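Kulkarni Building, Room 1243
Course 275: Heat and Moisture in the Home
Unit 2 handout: Surfaces, air gaps, and wicking
Instructor: Henrique Loureiro
Issued 2021-03-18

1. Scope

Unit 1 treated the kitchen as a single well-mixed volume of air. This unit drops that assumption and looks at what happens within a few centimeters of a surface. Three transport processes matter at this scale: conduction through solids and thin air layers, radiation between facing surfaces, and movement of liquid water through porous sheets. Evaporation couples the last of these back to the first two.

Symbols follow the Unit 1 list. Temperatures are in degrees Celsius except in the radiation equation, where kelvin must be used.

2. Heat loss from the outside of a small oven

A countertop oven loses heat through its walls, its door glass, and the leakage of hot air around the door. The door glass is usually the hottest outside surface. The top panel comes next in most designs, because hot air collects under the roof of the cavity.

For a flat outer panel at temperature Ts in a room at Ta, the loss per unit area is

q = h (Ts - Ta) + e s (Ts^4 - Ta^4)

where h is the convection coefficient, e the emissivity, and s the Stefan-Boltzmann constant, 5.67 x 10^-8 W/m2K4. Painted metal has e near 0.9 whatever its visible color. Polished bare metal can be below 0.1.

Worked case. Take a panel at 200 C (473 K), a room at 20 C (293 K), and e = 0.9. The radiative term is 2.18 kW/m2. With h = 7 W/m2K the convective term is 1.26 kW/m2. Radiation carries the larger share, and students who leave it out will underestimate the total by more than half. A panel this hot is well above what is acceptable on a finished appliance; the value was picked to make the arithmetic clear.

An object placed on the panel changes both terms. Contact is never complete, even between surfaces that look flat. Heat crosses at the few points that touch and through the trapped air between them, and the air path often dominates. A foot ring on the underside of a dish creates a closed air layer a few millimeters thick, with a thermal resistance of L/k. For L = 3 mm and k = 0.03 W/mK this gives 0.1 m2K/W, before radiation across the gap is added in parallel.
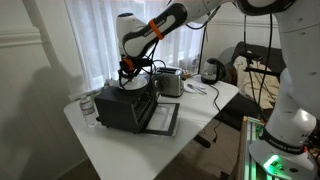

Philomena McGrath asked, when an earlier version of this section went around, whether the closed air layer should be treated as pure conduction. Her point was that a heated lower surface with a cooler one above it is the unstable arrangement, so convection cells ought to form. The objection is correct in principle. The test is the Rayleigh number, which must pass 1708 for a horizontal layer heated from below. It scales with the cube of the gap, and at 3 mm it stays below 1708 for the temperature differences used in this unit. At 20 mm it does not, and the conduction formula should not be used.

3. Liquid uptake in porous sheets

Paper, cotton cloth, and cellulose sponge all take up water through capillary action. The sheet is modeled as a bundle of fine tubes of effective radius r. The maximum rise is

H = 2 g cos(a) / (d G r)

with g the surface tension, a the contact angle, d the density of water, and G the acceleration of gravity. For r = 50 micrometers, a = 0, and g = 0.072 N/m, H is 0.29 m. Real sheets fall short of this. The pores vary in size, and the widest ones stop filling first.

Rate is a separate question. Ignoring gravity, the wetted length follows Washburn's relation and grows with the square root of time. Doubling the distance takes four times as long.

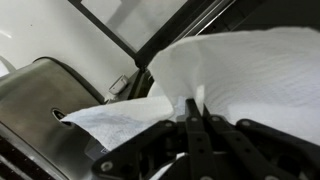
Capacity depends on the volume of open space, including the space between plies. Pressing on a wet sheet closes part of that volume and returns water to the surface, so uptake measured under load is lower than uptake measured by dipping. Report the load with every result.

Embossing has two effects. It holds the plies apart, which adds volume, and it compresses the fibers locally, which makes smaller pores at the pressed points. The net effect on rate can go either way - see the Larier data set, columns 4 and 5.

4. Problems

4.1 Repeat the worked case in Section 2 for e = 0.1. State which term is now larger.

4.2 Find the gap at which the air layer resistance equals 0.2 m2K/W, using conduction only. Comment on whether conduction only is a fair assumption there.

4.3 A strip wicks 30 mm in 9 s. Predict the time to reach 60 mm, then list two reasons a measured time might be longer.

Submit on paper. Show units at each step.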